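Cliltotik: a small list of household things on cloth

README, revised in February

What is inside

Cliltotik is a collection of 224 short records of small household things put down on a patterned cloth before somebody sorts them. It was prepared in Grorncombe, in ordinary rooms where people live. Each record has a room note, a list of the things and a column called "group". The groups are paper goods, cloth, bags, containers, cables and unknown.

How we name the things

We write the most simple name which is still correct. A packet of tissues is "tissues", also when it has lemons printed on it. The print goes to the column "pattern". If we do not know if a thing is a glove or a folded cloth, we write "cloth, small" and we do not guess more. A transparent bag and its contents receive two lines, one for the bag and one for the contents.

The covers have their own line too. Many of them have flowers, and a thing with flowers on a cover with flowers is easy to miss when one makes the list quickly. Please read the list two times.

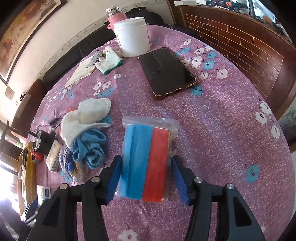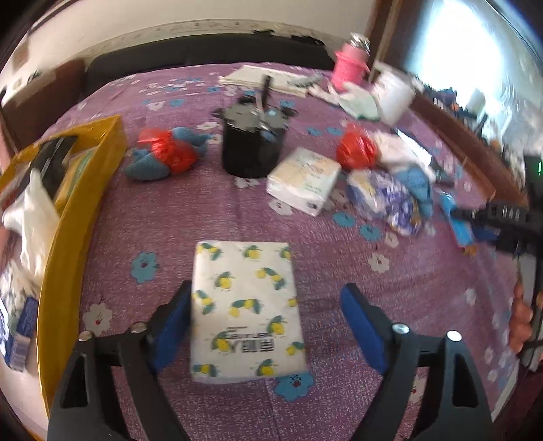 Dwayne Mercado wrote to us after the first version that the group "bags" is too wide for him. He sorts for a charity shop, and for his work a bag with a zip top must be kept apart from a carrying bag, which he throws out. He also asked why a box that holds other things is not counted as a container.

We changed the second point. An open box with things in it is now "containers", and an old record with "paper goods" for such a box is an error, please report it. The first point stays open. We would need to read again all the lines with bags, and there are 42 records where the note says only "plastic".

Files

items.csv has one line for each thing
rooms.csv has the room notes
yeh.txt has the naming rules, called after the Yeh list from which we started

Limits

The names are in English only. Text printed on a package is not copied or translated. Weight and price are not given. The group "unknown" is not a mistake, so please do not delete these lines when you clean the table.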